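Beketmont Arm Control: Support Tickets
Subject: Right arm pauses short of the door-release button
Component: perception / approach planner
Opened: 27 April 2020
Status: waiting on reporter

Hello, and thanks for reading, I know these long ones are a pain! We're running the two-arm setup on the microwave task, and since we moved to the new planner build the right arm comes in nicely, opens its jaw, gets right up beside the oval release button and then just sits there. No fault, no stop message, the left arm is perfectly happy by the door. After 5 seconds the log gives me this and the episode closes:

[planner] approach goal rejected, target confidence below threshold
[planner] retry 2 of 2
[planner] no valid contact pose, holding

I've restarted everything (twice, to be fair) and redone the hand-eye calibration from January, with no change at all. Going back to the old build makes it behave, which is why I'm bothering you and leaving the camera mounts alone.

Reply from Benlow support:

Thank you for such a careful write-up, it really does save us time. My guess is the button detector. The new build looks for a filled shape by default, and your release button is a thin orange outline on a cream panel, so there's very little for it to hold on to. The salmon-orange button higher up is a much easier catch, and I'd like to know whether it's stealing the match. Could you turn on the Sirolell overlay, run one approach, and send the scores for both? Please also set outline_mode to true in the target file and try again.

Reply from reporter:

Overlay is on, and you were right about the orange one! It scores 94 and the release button doesn't even make the list. I haven't tried outline_mode yet, as the Boateng bench is booked, but I'll do it first thing and post the full log.

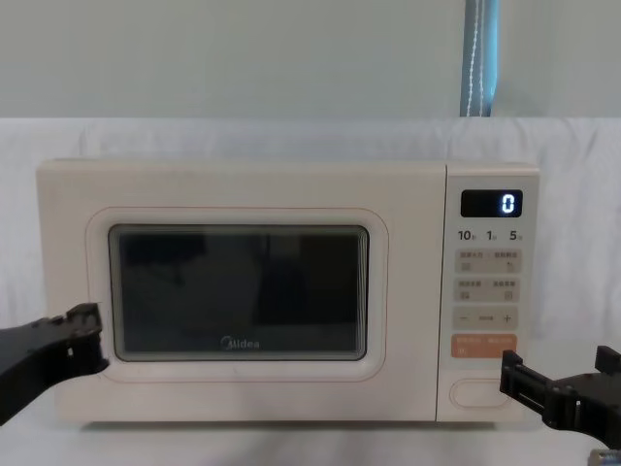
Attachment: both arms at the microwave, right jaw beside the release button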